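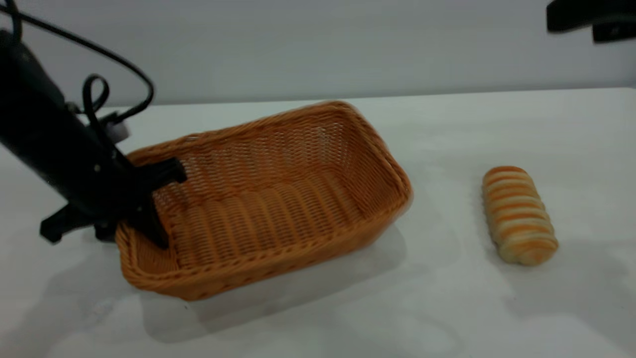

Bread baskets - line them or not??
Baking & Bread > Serving and storage
42 replies, 2,294 views. Showing most recent page

crustyandproud
Right so my order from Zumitz came, the oblong wicker one with the braided rim. Lovely warm colour, bit like a digestive. Question is do I line it. Rolls going straight onto the weave or a cloth first? Doing lunch for my sister's lot and want it to look decent. Twisty rolls, the stripy kind, if that matters.

mrs_proving_drawer
Cloth. Always cloth. Crumbs get down in the weave and you will never get them out.

oldoatcake
Disagree. No cloth. Warm rolls on a cloth go soggy underneath, steam has nowhere to go. Whole point of wicker is the air gets round. Turn it upside down over the sink and bang it, crumbs gone.

mrs_proving_drawer
@oldoatcake crumbs not gone. Some crumbs gone. I had one from Tuhiwai years back with those ridges across the bottom and I was picking sesame out with a cocktail stick

oldoatcake
well dont put sesame in it then

hobnailbutter
Depends if they're warm. Cold rolls, no cloth, looks nicer. Warm, thin cotton tea towel, folded loose over the top as well. Not a thick one.

crustyandproud
They'll be warm if I time it right which I wont

Stultudwood_Sal
Pastry brush for the crumbs. Dry one obviously. Two minutes. Don't know why this is a fight every time

crustyandproud
ok pastry brush is clever. What about washing it though? Label just says "wipe clean" and nothing else

oldoatcake
Damp cloth, then leave it by an open window. Don't soak it. I soaked one and it went a funny shape, sat on the table like a boat ever after.

hobnailbutter
Mine's been under the tap loads, quick rinse with a bit of washing up liquid, shake, dry on the rack. Fine. Six years

oldoatcake
You've been lucky

hobnailbutter
or you left yours in overnight

oldoatcake
...it was a few hours

pip_of_the_scullery
Can I ask a daft one, how do you all do the twists? Mine come out of the oven as plain lumps, the spiral just closes up. Using 200 fan

Stultudwood_Sal
Overproved prob. Shorter second prove and a stiffer dough, less water. Roll a long rope, wind it, tuck the end under. And 200 fan is a bit fierce imo, drop it a touch

mrs_proving_drawer
Leave the temp alone, it's the prove. If you want the stripes, pale in the grooves and golden on the ridges, don't egg wash the whole lot. Just catch the tops with the brush.

Stultudwood_Sal
Not the same brush as the crumbs!!

pip_of_the_scullery
ah I've been drowning them in egg. That'll be it. Ta both

kistska_kev99
Anyone storing bread in these overnight or just serving? We keep ours in one on the side and it's rock hard by morning

hobnailbutter
Serving only. Bread bin or a bag for overnight. It's a basket its full of holes

kistska_kev99
fair

crustyandproud
Going with thin tea towel, blue check one, rolls piled up on it. If they're cold the towel comes out. Everyone happy?

oldoatcake
No

mrs_proving_drawer
Iron the towel first

crustyandproud
I am not ironing a tea towel

Last edited by crustyandproud, 2026-02-10. Reason: spelling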